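Moving my coins off the exchange

December 21, 2023

I finally moved everything I own in crypto to a wallet I control. It took me most of this year to get to it. I am writing down how it went mostly so I have a record of the fees and the order I did things in.

I had been using Flavby to buy small amounts every month. It was easy to use and I had no big complaints. Then in July they paused withdrawals for 11 hours. The notice said maintenance. Everything came back and my balance was right, but I spent that evening refreshing a page and reading what other customers were posting. My balance then was $3,720. For some people that is small. For me it is the car fund.

I went back and read the user agreement after that. What you have on an exchange is a balance in their books. They hold the keys, and if they stop withdrawals you wait like everybody else. I knew this already, but I had never gone through the section on what happens to customers if the company fails. It is short and not very comforting. 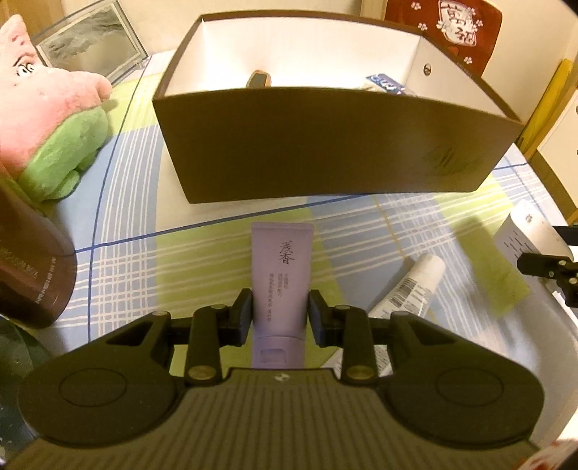 Carleen Bright wrote to me after my last post that she thinks I am more likely to lose my own backup phrase than Flavby is to go under. She keeps hers on an exchange with two-factor turned on and a withdrawal whitelist, and she sleeps fine. I can't say she is wrong. I have lost a passport and several sets of keys. Still, I would like the mistake to be mine if there is one.

Picking a wallet

I looked at Enulness and Nostirix. Both are software wallets and both let you connect a hardware device later. Enulness has a nicer screen but it sets the network fee for you, and I could not find where to change it. Nostirix lets you type in the fee. I went with Nostirix.

Setup was short. It shows you the backup words, you write them down, and then it asks for a few of them back in a different order. I wrote two copies on paper. One stays in the house and the other is with family. I did not take a photo of the words or save them in my notes app.

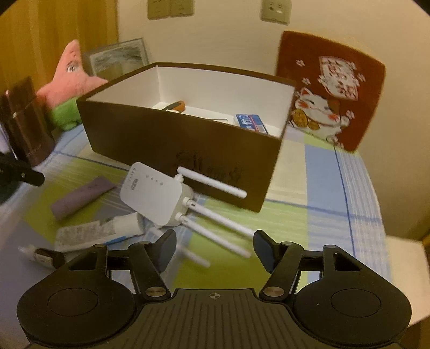
Sending the coins

I sent a small test first and waited for it to confirm. Then I deleted the wallet from my phone and restored it from the paper copy, to be sure I had copied the words right. The test amount was still there. Abdelghani Ait Brahim suggested that step in a comment last spring and I would tell anyone to do it before sending the rest.

Flavby makes you wait up to 200 minutes when you withdraw to a new address. I sent the remainder in one go after that and paid the flat withdrawal fee a second time. Sending a test does cost you a fee.

Things I still have to do

Export the full trade history from Flavby before I close the account. The tax forms need the original purchase prices and the wallet doesn't know them.

Decide on a hardware device. I haven't compared any yet.

Write a page of instructions for my sister in case something happens to me. She has never used any of this, so it has to start from the very beginning.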